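Forum: Benches, Tables and Work Surfaces
Thread: Small seed on a laminate top — how are you clearing it?

ytsang
I clean and repack small seed at home, by hand, on a big beige laminate table. Output this season is 861 packets, so this is a hobby that got out of hand and I'm not going to buy a gravity table for it.

The problem is spillage. Seed this size does not stay where it lands. It spreads over the middle of the top, gathers in small clumps, and then there is always a second patch near the front. If I brush it, a portion skates off the front edge and the rest hops ahead of the brush. If I wipe it, it sticks to the cloth and has to be written off.

Surface is matte, cream to beige, faint grain in one direction. No lip on it. Room humidity sits low from September on, which I assume does not help.

Typical state of the top:
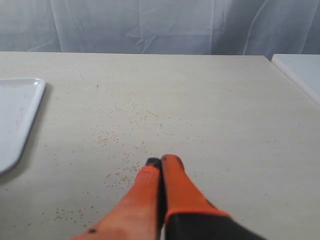 Seed on the laminate, main spread in the center, smaller patch toward the front left.

What I want is a method that gets it back in the tray clean enough to pack. Losing a pinch is acceptable. Losing a packet's worth every session is not.

— Yu-ting

povilas_u
Three separate problems in there. Static, edge loss and contamination. Fix them in that order.

For static, wipe the top with a barely damp cotton cloth before you start, then let it dry completely. Do not use furniture polish. Most of them leave a film and the fines will stick to it.

For clearing, stop brushing. Use a straightedge. A plastic drywall knife, the 13-inch size, held at a low angle and pulled toward you slowly. It moves a line of seed without launching it. Bring everything to the center first, then take the pile to the edge in one pass with the tray held under the lip of the table.

Kimholm
Disagree on the drywall knife. I ran one for a season on a similar top and it rides over anything small and flat. You end up making four passes and grinding husk into the surface. A bench brush with soft natural bristle, short strokes, is faster and does less damage to the seed coat.

Also she says there is no lip, so "under the lip of the table" needs another look.

povilas_u
Under the edge, then. The meaning was clear.

If the knife rides over seed, the blade is bowed or the angle is too low. Lay it against a known flat and check for light. Mine came out of the package with a visible bow and I replaced it.

zmodise
Both of you are treating the symptom. Work inside a tray.

I use a sheet pan lined with kraft paper. All pouring, sifting and filling happens over it. Whatever gets away lands on the paper, you fold the paper down the middle and pour it back. The table never sees seed. Total cost was next to nothing and cleanup for a full session takes under a minute.

ytsang
Zanele, I tried that. The screens I use are 15 inches across and don't fit in any pan I own with room to shake. Paper alone slides on the laminate.

zmodise
Tape the paper at the corners. Or put a piece of rubber shelf liner under it. Your screens are the constraint, so size the paper to the screen plus a hand's width on each side. Butcher paper comes on a wide enough roll.

yichun.shek
Which direction does the grain on the laminate run? If the texture can be felt at all, pull the straightedge along the grain and not across it. Across the grain the small ones seat in the texture and the edge passes over the top of them. That may account for what Kimholm was getting.

ytsang
Long way, left to right. It is very faint. I can feel it with a fingernail but not with a fingertip. I have been pulling across it, front to back, for as long as I've had the table.

Kimholm
Mine was a smooth top with no texture at all, so that does not explain it. It may still be worth her trying.

yentinglai
Add a temporary fence. Half-inch square pine, three sides, held down with painter's tape. Leave the right side open as the exit and hang the catch tray there. With the grain running left to right, your pull direction and your exit line up, and nothing can leave by the front. Sand the inside faces so seed does not lodge in the wood.

One caution on contamination: if you switch varieties on the same top, any method that leaves seed behind in the corner of a fence will give you a mixed packet. Tape the inside joint so there is no gap. I found 1,523 seeds of the wrong lettuce in one season's sweepings and I only know the number because I ran them through a counter.

povilas_u
Seconding the tape on the inside joint. Change it between varieties.

Kimholm
Has anyone used a handheld vacuum with a nylon stocking over the nozzle? It works on birdseed. I would not trust it on anything with a thin coat, but it would pick up that small front patch without dragging it through the rest.

yichun.shek
I have, on mustard. It picks up everything, including dust and skin flakes and whatever else is on the table. Fine if you are screening again afterward. I would not pack directly from it.

ytsang
Reporting back. Damp wipe, left to dry for an hour. Pine fence on three sides, joints taped. Pulled left to right along the grain with a new plastic knife that I checked against a level.

Main spread went to the tray in two passes. There was a thin line of stragglers along the front fence, which I picked up with the corner of an index card. Nothing on the floor that I could find.

I then tried Kimholm's soft brush for the same job. Slower to the exit, but better along the fence. I'm going to use the knife for the bulk and the brush for the edges. Butcher paper is on order for the sifting.

Kimholm
Reasonable. Knock the brush out over a white sheet between varieties. The bristles hold more than you would expect near the ferrule.

yentinglai
What did you use for the fence stock, and did the painter's tape lift any of the laminate edge when you pulled it up?

ytsang
Offcuts from a shelf. No lifting. I pulled the tape back on itself at a low angle and it came away clean, apart from a little adhesive at the back left corner that came off with rubbing alcohol.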